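Chapter 5
Two Hands, One Task

Pick up a phone and slip it into its case. Your hands settle who holds and who pushes before you've given it a thought! Getting two robot arms to share work like that is one of the most exciting problems in the field, and it's where we begin.

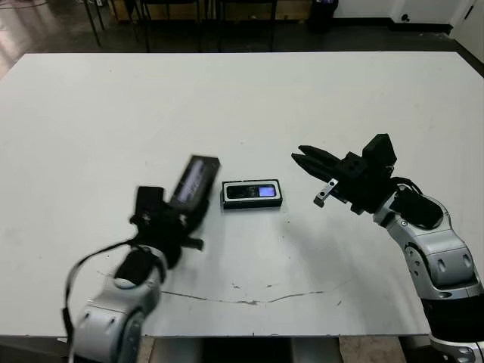

The approach in this chapter is learning from demonstration. Damian Berchtold's group at Burgate used it in the Sudetari study, training one policy to drive both arms at once. Earlier systems planned each arm alone and then checked for collisions, and they spent a lot of time waiting.
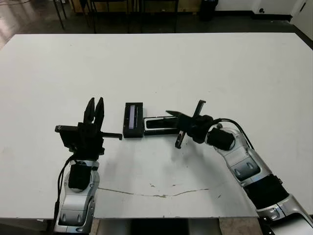 What should such a policy look at? A head view shows both arms and the tabletop between them, but a hand can easily hide the very part you care about.
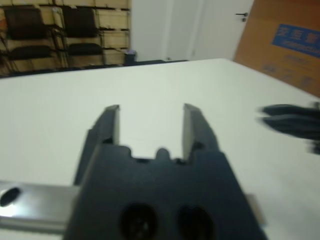
Wrist cameras travel with the grippers, so their view swings and tilts with every move. The network has to learn that the room is standing still (a lovely puzzle, and we'll spend all of Section 5.2 on it).

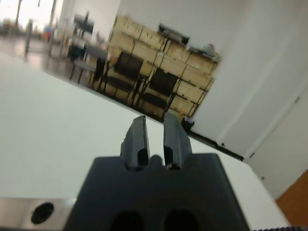
The Sudetari policy learned from 2000 demonstrations. Before reading on, try closing a jar with one hand, and write down each moment you miss the other.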